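Apr 16, 2021
Leen Tannous

Ticket: Blocks collecting at rear wall of tote bin, Bermont line
Status: open, monitoring
Priority: normal

Reported problem
Blocks fed into the sheet-metal bin do not spread over the floor. They slide down the rear slope and settle flat against the base of the wall. Red and green are both affected. The last few blocks of each batch then have to be worked loose before the bin is clear. First noted in March, after the bin was moved from the Robles bench.

Checks
1. Bin level. Checked side to side and front to back with a machinist level. The rear was low by 6 mm. Shimmed both rear feet and rechecked. OK.
2. Block size. Measured 13 blocks from the Proso lot. All within tolerance, no difference between colors.
3. Burrs on block edges. None found.
4. Wall slope. Compared with the Skemthorpe drawing. Matches.
5. Floor surface. Scratched and scuffed through normal use. Ran a straightedge over it and found no dents or raised spots. Left as is.

Test after shimming
Ran 100 blocks through in small batches, mixed colors. Fewer blocks at the rear wall than before, but the problem is not gone. Blocks that land lengthwise across the slope still slide down together and stop parallel to the wall. Blocks that land on end tip over and stay nearer the middle.

Second finding: blocks resting partly on top of one another. The upper block sits at a tilt, and the lower one can't be taken out first. Order of removal should be top block first, whatever the color.

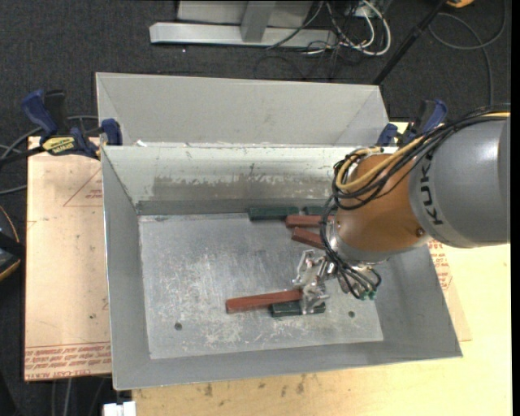 Fig. 1. Bin floor with red and green blocks. Green against the rear wall, tilted red block overlapping a green one at lower right.

Next steps
- Lower the drop height and repeat the same test.
- Try a strip of thin rubber along the base of the rear wall. Ask Robles if they have any left over.
- Recheck level after 1000 blocks. Shims may settle.

Ticket stays open until the recheck is logged.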